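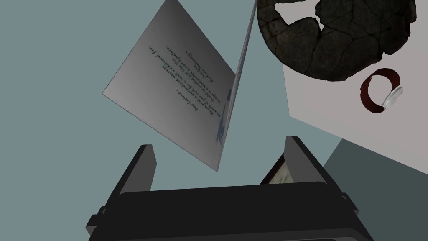
wrist view, sim, card over the open gripper

Card pickup demos, how many before I train?
Rodrigo Esteban

Collecting teleop demos in sim for the Pirutside task, pick up a folded card and set it down flat. Have 200 so far. Policy gets to the card fine then closes the fingers way too early, every run. Clutter is randomized, card pose isn't really. Do I just keep recording or is somthing wrong with the set? Text on the card is upside down in the wrist view in a lot of them, does that matter?

Zsolt Pálfi
Upside down text is fine, leave it in. Card pose is your problem. 200 demos from nearly the same pose is one demo 200 times. Randomize yaw and how far the fold is open, then record 28 per bin, 6 bins, retrain, look again. Also check when your gripper command gets logged vs the camera. Mine was a few steps early on the Lorente set and the policy learned exactly that, closed on air. Replay a couple demos from the log before you record anything new.

Ultasberg
more data. we had 2,548 and it worked ok, didnt change anyhting else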